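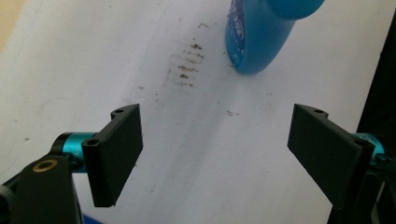

*Two black pads, teal joints, one blue bottle. The hand-held gripper at Backlund's open day, Kerville, November 2018.*

Kerville, a little after lunch, parking lot full. Backlund opens its shop to the public once a year and this time they let people touch things. Hence the line.

It goes past the coffee, past the welding cell (behind glass, off today), all the way to a bench where Rozália Sokol is handing out grippers. No arm attached. You hold it in your fist and squeeze, and two flat black fingers come together out front. Feels like a barbecue tool for the first minute. Then you try to pick up a bottle lying on its side and it rolls, and you feel stupid.

"Everybody goes too fast," Sokol says. She runs the gripping group, 11 people, most of them on the floor today in borrowed shirts. "Slow down. Look at the gap, not at the bottle."

The idea is simple enough to explain over the noise. A person does the job with the tool in hand, a camera on the tool records it from behind the fingers, and the recordings are used to train an arm that has the same fingers. What the person's hand learned, the arm gets a shot at. Backlund wants 200 good recordings per task before it even switches the arm on. Bottles were started in August. They are at 118.

Why so slow? Sokol shrugs. Bad ones get tossed. Somebody bumps the table, somebody looks away. A kid in front of me gets three clean pickups in a row and she asks him, only half joking, if he wants a summer job. His dad wants to know what it pays.

My turn. First try, pushed the bottle away. Second, caught it by the end and it swung round and dropped. Third one held. I did not look at the gap. I looked at the bottle, sorry.

The pads are the part she likes to talk about. Earlier ones were curved, good on cans and useless on boxes. The flat ones came out of a job for Coren, a packing outfit two towns over that ships everything from shampoo to drill bits and never the same mix twice. Flat does nothing perfectly, she says, but it does most things. They swivel on those teal joints, and there are screws on the brackets so a worn pad can be swaped in a couple minutes. She does one while we talk. Drops a screw. Finds it under the bench.

Next room, the arm itself. Vonderberg, the partner on the software side, has it clearing a tray, and it is not quick. Reach, stop, think, close. It gets around 80 percent of the easy stuff according to the guy at the laptop, who then watches it miss a tube of something twice and says well, that one's not easy. Small crowd, big groan. On the next go it gets it, and there's clapping, real clapping, for a tube.

A woman from a cannery asks about wet bottles. Not yet. Glass? Some. Bags? Sokol makes a face. Bags are next year, if Coren signs on agian, and that meeting is after the hollidays.

By four the coffee is gone and the line at the bench is longer then it was at one. Sokol has sat down on a crate. She is still handing out grippers, still saying slow down.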